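Notes for anyone using the toy kitchen table at Lirside. Updated 20th June, mostly the cable part and the speed part. Read it before you power the arm, not during.

## Before power on

- E-stop first. Press it, check the arm won't move, release. Every session, even if you were the last one on it.
- Sleeves up, lanyard off, long hair tied.
- Say "arm live" out loud. Feels silly for a day or two, then it doesn't.
- Clear your coffee. Real drinks go on the shelf by the door.
- Walk round the table once. Look under it too -- the foot pedal gets kicked.

If somebody else's run is still on the screen, ask. Don't close it.

## Cables

Most of our stops last year were cables. Drombridge had the same trouble with their arm and ended up rewriting the whole startup sheet over it.
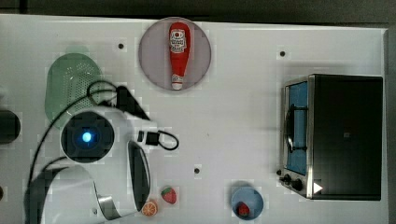
Slack is the thing to get right. Too little and the wrist pulls it tight at full turn, too much and it drags through the props. Turn the wrist by hand through its whole range, power off, and watch the cable the whole way. A wide loop going out past the colander is OK as long as it doesn't hook the rim on the way back. Look at small connectors too, like the one down on the tabletop next to the arm: know which plug it is and write it on the sheet before you start. If you can't say what it's for, stop and ask Pranab.

Other cable stuff:

- Clip near the arm, never on the table edge.
- No tape on the moving joints. It leaves glue and it peels.
- Any nick in the jacket, swap the cable. Don't wrap it.
- After a swap do the wrist turn again. Yes, again.

## Props and where they go

Same props all week. If you change one, write down which and what time, or the runs from before and after can't be compared and Dilani has to throw out the lot. We lost 297 runs to a swapped bowl in the spring. It was only a slightly different bowl.

- Big things first (oven, colander), then plate, then bowls, then the toy food.
- Leave room for a hand between the arm's reach and anything tall.
- Oven is a prop here. Keep it unplugged, cord tied up. Check the wall end, not just the back of the unit.
- Nothing with liquid in it. Bottles get emptied, rinsed and dried before they come anywhere near the table.
- Wipe the top with a damp cloth, then a dry one. No spray, it gets in the mounting holes.
- Chipped or cracked plastic goes in the bin. Edges tear the finger pads.
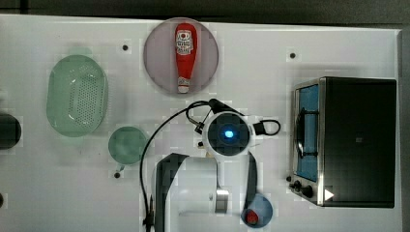
*Ketchup bottle on the plate, oven door facing the arm.*

Toy food goes missing constantly. Count it back in to the tub at the end and if you're short look on the floor before you blame the other shift.

## Speed

Start slow. I mean the slow setting, not what you think is slow. First 12 moves of any new task at the lowest speed with a hand on the stop. If those are clean go up one step. Another 12. Then you can leave it.

Drop back to lowest when:

1. somebody new is in the room
2. you moved a big prop
3. the fingers were changed
4. you're tired. Seriuosly. Late runs are where the bumps happen

Never reach in while its paused. Paused is not off. Press the stop, then reach, then release when your arm is out and you've said so.

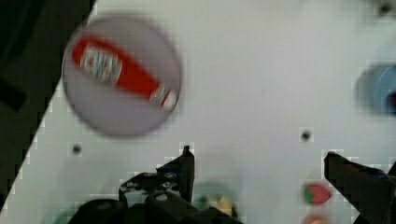
Same goes for tipping something upright or nudging it an inch. Stop first. It costs 5 seconds. I've seen people do the "quick nudge" thing with a long stick, which is worse, the stick gets gripped.

## Grip settings

Start at the lightest grip that holds and go up from there. Soft toy food squashes and then springs out sideways. Round stuff rolls, so come at it low and square.

Pads on the fingers: check at the start and at lunch. Peeling corner = new pad. Spares are in the Gatti tin (the flat one, not the tall one, the tall one is screws). Write the date on the backing sheet when you open a new pack.

If it misses three times in a row don't let it keep trying. Stop, look at the pads, look at the camera lenses, wipe the lens with the grey cloth only.

## The log

One line per session in the Gatik sheet. Name, start time, end time, props changed y/n, stops y/n. If stops is yes say why, even if it's just "bumped the bowl". Bumps with no damage still get written down. Thats how we found the cable problem in the first place.

## Shutting down

- Arm to park, *then* stop pressed, then power off. In that order.
- Props in the tub, oven stays where it is.
- Cable hung loose, no tight coils.
- Sheet filled in before you leave the room.

Next check of this page is in July. Anything wrong on it, tell Pranab Kumarasinghe or Dilani Roy, or just write on the printed copy by the door and one of us will type it in.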